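Zarico 多層ステンレス鍋 Ranham シリーズ 取扱説明書
第三章 初めての使用、毎日のお手入れ、保管

この章は、両手鍋、片手鍋、深鍋の三つの型に共通です。蒸し台が付属する深鍋については、3.6もお読みください。ガスこんろ、IH調理器での火力の選び方は第二章に書いてあります。

3.1 初めて使用する前に

製造のときに使った研磨剤と油が、鍋の内側に少し残っていることがあります。布で拭いて黒い色が付く場合、それは研磨剤です。鍋の故障ではありません。次の手順で取り除いてください。

1. 鍋とふたから、シール、厚紙、透明の袋をすべて外します。底のシールは端がはがれにくいので、つめでゆっくり起こしてください。
2. キッチンペーパーに食用油を少し付けて、鍋の内側と縁を拭きます。縁の折り返しの部分は特に黒くなりやすいところです。
3. ペーパーに色が付かなくなるまで、新しいペーパーに替えながら続けます。
4. 40℃のお湯に台所用中性洗剤を溶かし、やわらかいスポンジで鍋全体を洗います。
5. 鍋の七分目まで水を入れ、酢を100ml加えます。
6. 中火にかけ、沸騰したら弱火にして20分そのままにします。換気扇を回してください。
7. 火を止め、さわれる温度になるまで待ってから湯を捨て、よくすすぎます。
8. すぐに乾いた布で水気を拭き取ります。

注記:手順6で酢のにおいが部屋に残ることがあります。においが苦手な方は、酢の代わりにクエン酸を小さじ二杯使うことができます。

注意:酢またはクエン酸を、塩素系の漂白剤と一緒に使用しないでください。有害なガスが発生します。

3.2 毎日のお手入れ

使用した後は、できるだけその日のうちに洗ってください。塩分のある料理を入れたまま一晩置くと、内側に白い点や小さな穴ができる場合があります。

1. 鍋が自然に冷めるまで待ちます。
2. 残った油や汁をペーパーで拭き取ります。
3. 中性洗剤とスポンジのやわらかい面で洗います。取っ手の付け根は、古い歯ブラシを使うと汚れが取れます。
4. お湯ですすぎ、布で拭きます。

注意:熱い鍋に冷たい水をかけないでください。底が変形し、IH調理器で加熱できなくなるおそれがあります。

食器洗い乾燥機は、鍋本体と金属のふたには使用できます。ガラスぶた、および木のつまみが付いたふたには使用できません。食器洗い乾燥機を続けて使うと外側の光沢が少しずつ弱くなりますが、調理の性能は変わりません。光沢を大切にしたい方は手で洗ってください。

3.3 焦げつきの取り方

焦げが付いたとき、最初から強くこすらないでください。焦げは水分を含むとやわらかくなりますので、まず煮る方法から始めます。

方法A 軽い焦げ(茶色で、指でさわるとざらざらする程度)

1. 焦げた部分が隠れるまで水を入れます。
2. 重曹を大さじ二杯入れ、弱火でゆっくり沸騰させます。重曹は水のうちに入れてください。沸騰した湯に入れると急に泡が上がり、あふれます。
3. 10分ほど煮て火を止め、完全に冷めるまで置きます。
4. 木のへらで焦げを押すようにしてはがします。
5. 普通に洗います。

方法B 強い焦げ(黒く、厚みがあるもの)

1. 方法Aを行います。
2. 湯を捨て、残った焦げの上に重曹を直接振りかけ、水を数滴落としてペースト状にします。
3. そのまま一晩置きます。
4. ぬらしたステンレスたわしで、焦げのあるところだけを軽くこすります。円を描かず、一方向に動かしてください。
5. 途中で何度かすすいで、金属の地が見えたところで止めます。
6. 中性洗剤で洗い、金属の細かいくずが残らないように、流水で十分にすすぎます。

ステンレスたわしは、鍋の内側の底だけに使用してください。外側、ふた、目盛りの印刷がある部分に使うと、傷が残ります。線がほどけて長く出ているたわしは指に刺さることがありますので、はさみで切るか、新しいものに交換します。 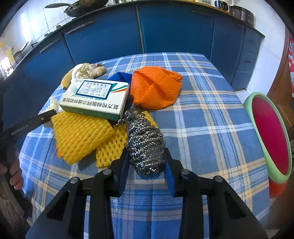

図3-2 ステンレスたわしと、果物用の黄色い発泡ネット(ネットの使い方は3.5を参照)

鉄のたわし(スチールウール)は、見た目が似ていますが別のものです。鉄の粉が鍋の表面に残り、そこから赤いさびが出ます。このさびは「もらいさび」と呼ばれます。購入するときは、包装の材質の表示を確認してください。

注意:ステンレスたわしでこすると、細い線の傷は必ず付きます。この傷は保証の対象になりません。傷があっても衛生上の問題はなく、そのまま調理に使えます。

3.4 変色について

ステンレスの表面には、使っている間にいろいろな色が出ます。多くは有害ではありません。色によって手入れの方法が違いますので、次を参考にしてください。

白い点、白い膜
水道水のミネラルが固まったものです。水を鍋の半分まで入れ、クエン酸を小さじ二杯加えて沸騰させ、冷めてから洗います。

虹のような色
表面の薄い膜の厚さが変わって、光の反射でそう見えます。そのままでもかまいません。気になるときは、酢を含ませたペーパーで拭いてください。

黄色または茶色(外側)
油が飛んで焼き付いたものです。ステンレス用のクリームクレンザーを布に取り、金属の筋の方向に沿って磨きます。

青色または紫色(底の外側)
空だきをしたときに出る色です。クレンザーで薄くなりますが、完全には消えないことがあります。底が平らかどうかを必ず確認してください。平らなテーブルに置いて手で押し、がたつきがある鍋は、IH調理器では使用しないでください。

赤い点
もらいさびの可能性があります。ぬれた缶や鉄のフライパンと長い時間接していた場合に多く見られます。早いうちはクリームクレンザーで取れます。

3.5 保管

1. 鍋の中と縁の折り返しが乾いていることを確かめます。
2. 大きい鍋から順に重ねます。
3. 鍋と鍋の間に、布、厚手のペーパー、または果物を包んでいる発泡ネットを一枚はさみます。ネットは切り開いて平らにすると、底の丸い部分によく合います。
4. ふたは裏返して、つまみを下にして一番上の鍋に置きます。

桃や梨を買ったときに付いてくるネットは、洗って乾かせば何度も使えます。ただし熱に弱い材料ですから、まだ温かい鍋に入れたり、こんろの近くに置いたりしないでください。加熱する前に、鍋の中にネットが残っていないか、必ず見てください。

ステンレスたわしは鍋の中に入れて保管しないでください。水を切って、通気のよいところに置きます。

注記:シンクの下のような湿気の多い場所では、一か月に一度、鍋を全部出して棚を拭くことをおすすめします。漂白剤や排水口の洗浄剤と同じ棚に置くと、容器のふたが閉まっていても変色することがあります。

3.6 蒸し台(深鍋のみ)

蒸し台の足は三本あり、折りたたむことができます。足の軸にでんぷんが固まると動きが重くなります。

1. 蒸し台をぬるま湯に入れて、しばらく置きます。
2. 足を一本ずつ、ゆっくり開いて閉じます。無理に曲げないでください。
3. 歯ブラシで軸の周りを洗います。
4. 乾いた後、軸に食用油を一滴付けます。機械用の油は使用しないでください。

蒸し台を使用するとき、水は足の高さの印より下にします。長く蒸す料理では途中で水がなくなりますので、湯を足してください。ふたを開けるときは、体から遠い側から開けると蒸気が顔に当たりません。

3.7 ねじとつまみの点検

片手鍋の取っ手と、すべてのふたのつまみは、ねじで固定されています。加熱と冷却を繰り返すと、ねじは少しずつゆるみます。

1. 鍋が冷めた状態で、取っ手を持って軽く上下に動かします。
2. がたつきがあれば、プラスドライバーで時計回りに締めます。手で回して止まったところから、四分の一回転が適当です。
3. 締めてもすぐにゆるむ場合は、使用をやめて、部品の交換を申し込んでください。

注意:ガラスぶたのねじを強く締めすぎると、ガラスが割れる原因になります。ガラスとつまみの間の白い座金をなくしたまま使用しないでください。

3.8 交換部品

つまみ、座金、片手鍋の取っ手、ガラスぶたは、部品だけで購入できます。注文の際は、鍋の底に刻まれている型番(Rで始まる番号)をお知らせください。部品の代金が3000円以上のとき、国内の送料はかかりません。

部品の注文先:Thakur 部品センター(受付は午前9時から午後4時まで)
蒸し台の足は単品では販売していません。蒸し台全体の交換になります。

古い型の鍋(底に型番がなく、丸い印だけがあるもの)は、ふたの直径が現在の型と少し違います。定規で内側の直径を測ってから注文してください。

日本語版 作成:Toshiko Chiba 
用語の確認:Hiyori Furukawa
1月改訂:3.4「赤い点」の項目を追加、3.6の手順4を変更

第四章「困ったときは」に続きます。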